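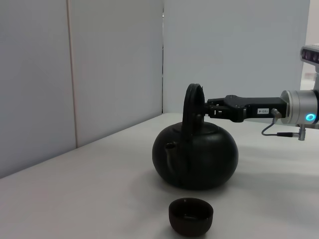
A round black teapot with a tall arched handle.

News > Local > Food & Drink

Local | Sports | Schools | Events | Classifieds

Tea hall in Meireles to reopen after flood repairs

October 2018

The Mudum tea hall in Meireles is opening its doors again this Saturday, 8 a.m., after being shut since May. Burst pipe under the kitchen, then a long wait on the floor.

"We thought three weeks, tops," said Kelly Teixeira, who runs the place with her cousin Nivaldo Lopes. "Then they pulled up the boards and the joists were gone."

Repairs were paid for partly by insurance, partly by neighbors. A collection jar at Brimora, the bakery across the street, and a supper in the church lot brought in money from 447 people. Teixeira has the list taped up by the register. Wants to thank everyone by name, may take a while.

New this time: 74 seats, a ramp at the side door, longer hours on Fridays. The back room can be rented for parties, call ahead. Menu is mostly the same. The ginger cake stays. The soup is gone for now, Lopes says the new stove is to small for the big pot.

First 150 customers on Saturday get a free cup of black or mint tea. Anderson Macedo will play guitar from 10 til noon, weather permiting, out front. If it rains he moves inside.

Parking is tight on that block. The lot behind Ninenside Hardware is open to tea hall customers all weekend, owner Sebastião Seixas said. Please don't block the loading door.

Regular hours start Monday. Closed Tuesdays, same as before.

Got a news tip? Contact the newsdesk | Copyright 2018 | Back to top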